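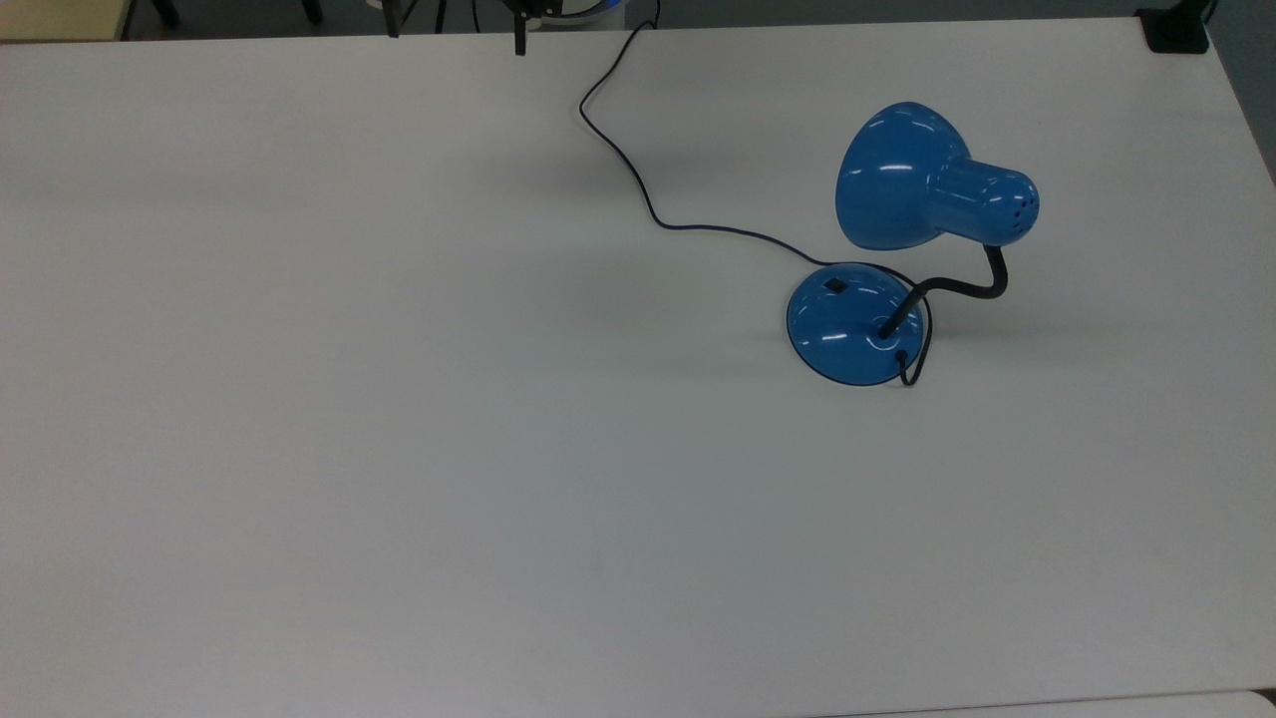
Jessie Galbraith on Drawing Maps of Places You Can't Visit

Rivers, bad coastlines, and why the author always forgets where the food comes from

October 13, 2021

I have a confession, and I made it to Jessie Galbraith within a minute of saying hello, so I may as well make it to you. I skip the maps. I've been reading fantasy novels since I was in fifth grade and I have skipped, by my best guess, every single map at the front of every single one. I flip past them like they're the copyright page.

"Oh, most people do," she said, sounding not one bit hurt. "And then around chapter four somebody gets on a boat, and you flip back."

Which, okay, yes. I do flip back.

Galbraith draws those maps for a living. If you've read any of the Horodus books you know her work even if you don't know you know it: the long crooked continent with the bite out of its left side, the mountains that look like a row of bad teeth, the tiny sea serpent that moves to a different spot in each volume. (I didn't know about the sea serpent! I went and checked all of them after we talked, and I was late for dinner.) She's been doing this for 19 years, most of them from a rented room above a shoe repair place in Flakbridge, and she talks about it the way some people talk about their kids, with a lot of love and a fair amount of complaining.

We talked on the phone for most of an afternoon. I'd planned on a half hour.

I wanted to start with how a person even gets this job, and she laughed and told me about her first one. She was working the counter at a copy shop. A customer came in to print a manuscript, and on top of the stack was a map he had drawn himself in ballpoint.

"I looked at it and there was a river that split in two and went out to both coasts," she said. "One ocean on the left, one on the right, one river running to both. And I said, 'Sir, I don't mean to be rude, but your river's broken.' I don't know why I said it. I was 30 and tired and I'd had a geography class once."

He asked her to fix it. She did it on her lunch break on the back of a poster somebody hadn't picked up, and he paid her 40 dollars and a free copy of the book when it came out. The book sold hardly at all, she says, but an editor at Kinnear saw the map and wrote to ask who'd drawn it.

Rivers are still the thing she fixes most. I asked her to explain it to me like I was the guy with the ballpoint.

"Water goes downhill and it likes company. So little streams join up into bigger ones. They come together, they don't come apart, until you get right down by the sea and it's flat and you get a delta. There are real exceptions, and every author I've ever worked with can name all of them. They've looked them up to win the argument."

Do they win?

"Sometimes! It's their world. If you want to tell me a wizard did it, fine, a wizard did it. But I'm going to want it in writing."

The way it usually goes is that she gets the manuscript long before it's finished, plus whatever sketch the author has, and she reads the whole thing with a notebook next to her. She writes down every place name and every trip. Who went where, how long it took, whether they walked or rode, what the weather was doing. The third Horodus book had 170 place names in it. Two of them turned out to be the same town spelled differently, and one was a horse.

"I had the horse down as a village for weeks," she said. "I'd given it a little church."

Travel is where it all gets sticky. A character rides from the capital to the coast in three days, and then a hundred pages on, somebody else walks it in two. Galbraith makes a list of these and sends it to the author, and she tells me there's an art to that email. She used to send it as soon as she had it. Now she waits until after lunch, and she always puts something nice in the first line.

I asked what the worst reply she ever got was.

"'They were walking fast.' That was the entire email."

I laughed so hard I had to put the phone down on the couch.

We got onto food after that, and I was not ready for how strongly Jessie Galbraith feels about food. This is her big subject. She thinks you can tell in a couple of seconds whether an author has thought about dinner, and that mostly they haven't. There'll be an enormous walled city, towers and all, sitting in the middle of a desert or at the top of a glacier, and everybody in it is eating roast meat and pears.

"Where are the pears? I'm serious. I ask this. Show me on the map where the pears are. Because if there's an orchard then there's a road to the orchard, and if there's a road there's a place along it where the cart drivers stop and have a beer, and now you've got a town. You just got a free town! I'm giving people free towns and they act like I'm picking on them."

Some of those free towns have ended up mattering. Fakaton, where pretty much all of the fourth Horodus book happens, wasn't in the first draft of anything. It was a dot she put in where two roads crossed, and she named it because the blank dot bothered her. She took the name from a typo in one of the author's emails and figured he'd cross it out. He kept it, and then he burned it down at the end of book five, and she's still a little sore.

"You get attached," she said. "I'd drawn the bridge." 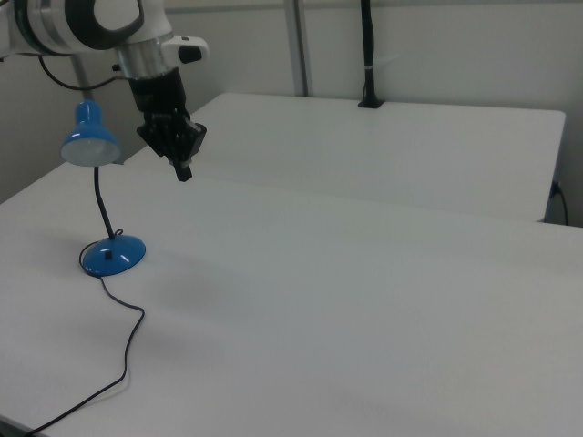
The other question I'd written down was why the maps all look old. You know the look, with the curly compass and the brownish edges, even when the book has steam trains in it. Galbraith groaned out loud. She likes the look fine, she says, but she's been trying to talk people out of it for years, and what she'd love to draw is a bus map. A transit map, colored lines, little white circles, for a city with dragons. She's pitched it to Kinnear more than once. They keep telling her that readers expect parchment.

"And I say, readers skip it anyway, you might as well let me have some fun."

I felt extremely seen.

She does her lettering by hand, which takes longer than everything else put together. She puts the names down first, before the mountains, and this surprised me. I'd have thought you draw the land and then label it. But a long name needs room, and if you've already filled that room with a forest, you're stuck. So the forest goes around the word. Once she'd told me that I couldn't stop noticing it. Half the forests in my bookcase are shaped like the gap that was left over.

The coastlines are the opposite. She does those fast, and she has a trick for them, which is to draw while she's on the phone with her sister. If she concentrates, the line goes wavy in a regular way, in and out, in and out, like the edge of a pie. If she's half listening to something else she gets proper bays.

"My sister's divorce was two whole archipelagos," she said. (I asked if I could print that. She checked with her sister, and I can.)

I asked whether she reads the books for pleasure once they're out, and there was a long pause. She does, she said, but she always goes in scared that she'll find a mistake, and there always is one. In the second Horodus book there's a lighthouse on the wrong side of a bay. A reader wrote to her about it, a very polite letter with a diagram. She wrote back and admitted it, and they've been trading letters ever since. He's retired from the merchant marine and he now looks over her harbors before they go to the publisher. He's turned down money for it. He did ask for a shoal to be named after him, and she's hidden it in book six, and no, she wouldn't tell me where.

By this point it was getting dark where I was and my tea had a skin on it, so I asked what she's working on now. It's the last Horodus volume, which is due in December and for which she's still missing the final chapters. She knows the heroes sail off the left side of the map. She doesn't know what they find.

"He won't tell me. He says he wants me to be surprised. I said, I have to draw it! I can't be surprised and draw it!"

So for now she has a blank strip of ocean down one side of the page and she's been filling in what she can be sure of. She has the currents. She has a couple of rocks. She asked the author whether there'd be islands and he said "maybe," so she's left space for a maybe.

I told her I'd never skip another map. She said that was sweet and that she didn't believe me, and would I please at least look at the sea serpent.

The last Horodus book comes out from Kinnear next year. Jessie Galbraith also teaches an evening map class at the Flakbridge library, and beginners are welcome. She says to bring a pencil and something to complain about.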